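Trotbridge Community Rooms – Newsletter

Workroom tables: what we chose and how to look after them

The new tables for the back workroom were delivered at the end of September and all of them are now in use. Several members asked what happened to the old ones. Two went to Bożena Śliwiński for her garage and the others were past saving, with swollen edges and legs that would not lock.

We looked at 65 dollars a table for plain folding ones and decided against it. The tops were thin and bowed when the sewing group tried one out with a machine on it. Stępień, the furniture shop behind the post office, offered us a better price on a pale wooden top that had been sitting in their storeroom, and Gleice Arruda went over to look before we paid. Her report was short: flat, smooth, heavier than the old ones, light enough in color that you can find a dropped pin.

The color did get some discussion. Khải Lâm wanted something darker that would hide ink. The quilters wanted light, and there are more quilters. The grain is fine and runs in long lines, with some wider curves in places, and it does not fight with a pattern sheet when you lay one out. Anyone cutting on the diagonal should still use the mat and its printed lines – the grain is no guide to a true angle.

A few requests for everyone who books the room. Use a cutting mat for any blade, including small craft knives. Wipe the top with a damp cloth when you finish, then a dry one. No spray polish, please, as it leaves a film that marks fabric. Hot glue guns go on the Bramix stand by the sink. Clear the table completely before you leave, so that the next group can start on time.
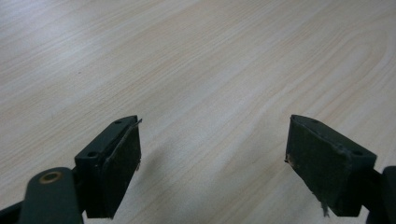
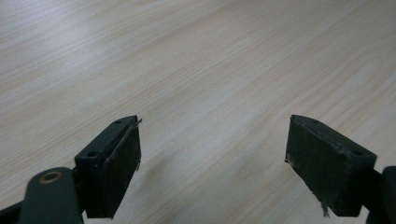 Fatima Anozie has put felt pads on the feet, so the tables can be slid a short way, but lift them if you are going farther than the next bay. It takes two people. If a pad comes off, there are 30 spares in the top drawer of the supply cabinet.

Bookings for the workroom are still made through Tomoyo Kobori. The evening slots are mostly taken through the end of the year, but mornings are open. Please give her the size of your group and say how many tables you need set up.

2 comments | 57 shares

Get the newsletter in your inbox. Enter your email address to subscribe.

© Trotbridge Community Rooms | Contact | Back to top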